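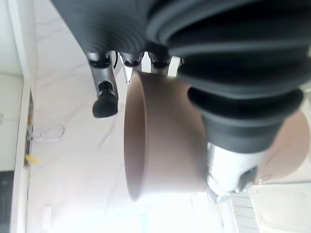

Ticket: Stoneware glaze recipe pages print with blank second column
Opened: Jan 11, 2022
Product: Brundemow recipe manager, desktop
Reported by: Štefánia Hrubý, Ševčík pottery shop
Assigned to: Marek Čierny
Status: Resolved

Problem as reported
When I print a glaze recipe, the left column with the materials comes out fine. The right column, where the batch weights should be, is blank. On screen both columns show. It happens on every recipe I have tried with a batch size over 2000 grams. Smaller ones print normally.

Reply from Marek Čierny
Thanks for the report. Please send the following:
- the version number from the Help menu
- the printer model
- one recipe file that fails and one that works
Also try printing to PDF and tell me if the column is blank there too.

Reply from Štefánia Hrubý
Version is 5.6. The printer is an old office laser, I don't have the model in front of me. PDF is blank in the same place. Files attached: the brown liner glaze fails, the test batch of 100 grams works. I restarted the program twice and reinstalled it once - no change.

Reply from Marek Čierny
The PDF result rules out the printer. I opened both files here and they print correctly, with the weights in place. What is your number format set to? It is under Settings, Units, Separator.

Reply from Štefánia Hrubý
It is set to "space". I changed it in December when we moved the recipes over from Bomport.

Reply from Marek Čierny
I can reproduce it with that setting. With a space as the thousands separator, the print template reads the weight as two values and drops the whole column if any row has one. The screen view uses different code, so it looks fine there. Your saved recipes are not damaged.

Workaround
1. Close all open recipes.
2. Go to Settings, Units, Separator and choose "none".
3. Click Apply, then reopen the recipe.
4. Print at 100 percent scale. "Fit to page" still cuts off the notes field - that is a separate ticket.

Reply from Štefánia Hrubý
Done. The weights print now. I ran the whole glaze binder, 56 pages, and checked the large batches by hand. All good.

Internal note, Vratislav Skála
Template fix merged and passed on our test files. It goes out with the April update. Closing this one.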